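Prüfprotokoll Greifervergleich Regalbestückung
Teststand Flomden, März
Geprüfte Greifer: Grendusard (Zweifinger), Jaiswal (Sauggreifer)
Prüferin: Ritu Nigam. Freigabe: Elif Naz Çınar

1. Not-Halt an beiden Bedienstellen ausgelöst: in Ordnung.
2. Greifkraftbegrenzung, Sollwert 44 N: Grendusard in Ordnung, Jaiswal entfällt.
3. Steuerung Tosteven, Neustart nach Spannungsausfall: in Ordnung nach 41 s.
4. Manuelle Referenz für Regalboden und Tuben: siehe Bilder.
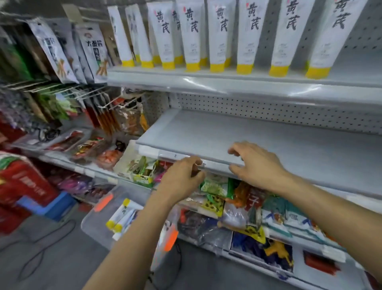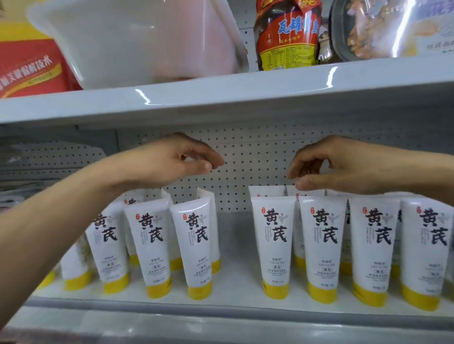
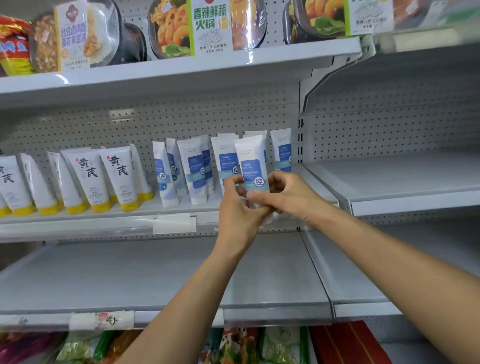

Abb. 1–3: Manuelle Referenz am Lochwandregal, Tuben mit Aufdruck „黄芪“.

Kommentar zu 4: Die Tuben stehen auf der Kappe, der flache Falz weist nach oben. Der Sauggreifer findet am Falz keine ausreichende Dichtfläche – Ansatz nur am Tubenkörper zulässig. Für den Zweifingergreifer ist der Abstand zur Nachbartube vor jedem Griff zu prüfen.

5. Kabelführung am Regalfuß: Mangel, Kabel ist vor dem nächsten Lauf zu fixieren.
6. Wiederholungsprüfung Jaiswal: offen, 2 Läufe ausstehend.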